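Trips > Site visits > Clarine open day

2022-11-29
By Huw Bowen

Quick one, typed up on the train, sorry for the state of it. Clarine had their doors open again, first time since April. 40 places, all taken. Coffee at the Mostyn building, badges, then straight through to the cell lab. Usumis had sent a few people too and so had Starkulden, who make feeders and mostly wanted to talk about feeders.

I went for one talk. The two-arm crash. Had heard bits of it secondhand and wanted the real version.

Short version: two arms on one table, pick up a cube, put it in a box. Job they had run for weeks. Then one morning the left arm swung in while the right was still down beside the box, and the two met over the top of it. Cracked housing on one, bent finger on the other. Line down for 32 hours, most of that waiting on a part. No one hurt, fence was shut, but the guard logic did not stop it either. The fence only cares about people. It does not care if the arms hit each other.

The engineer giving the talk (fast talker, did not catch her name) put most of it down to the handshake between the two controllers. Left arm is supposed to wait for a "clear" flag before it crosses the middle. Somebody had restarted one controller on its own after a minor fault, and the flag came back up as clear by default. So left arm asks, is it free, gets a yes, goes. Right arm was not clear at all.

She had the job up in the simulator and went through it slowly. Left arm high over the middle, nothing in its gripper, right arm down just next to the open box with that thin red finger almost on the tabletop. The cube over to the left of the box, toward the back. Not much room over that box for two grippers, and I hadnt appreciated that from hearing the story. 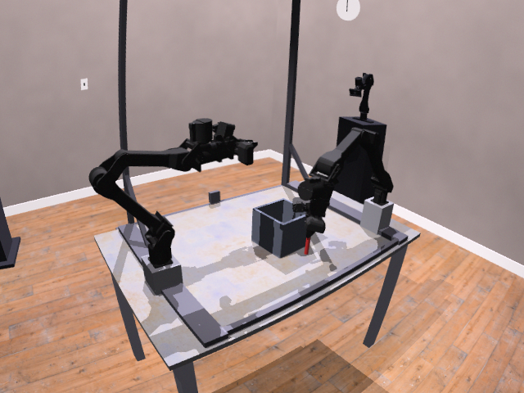
What they changed

Flag now defaults to blocked after any restart. Obvious afterwards. Both controllers have to be homed together, you cant bring one back alone anymore, the button is greyed out.

Also a shared zone drawn over the box in software. 2 arms, one zone, one owner at a time. If neither can say who owns it, everything stops and a person has to go and look. They lose a bit of cycle time. She said they were fine with that, the production manager next to her looked less fine.

Somebody from Usumis asked why the sim had not caught it before. Good question. Answer was the sim never restarted anything. Every test began with both arms parked and both controllers fresh. They have a set of restart tests now, kill one side at different points in the job and see what the other does. First time through, two of those failed, both near the box. Fixed before the real arms went back on.

Rest of the day

Tour of the floor after lunch, rushed, too many of us in one aisle and could not hear the guide. Saw the real cell through the fence but it was locked out for maintenence so no demo. Bit of a pity. The stop button has been moved to the aisle side, used to be round the back past the cabinet.

Asked about our own setup, we have a similar shared flag on the packing pair. She said pull the power on one side with the grippers off and read what the other one thinks. Putting that on the list for next week, need to book the cell first.

Parking is round the back by the way, the front lot is for deliveries and they do ticket.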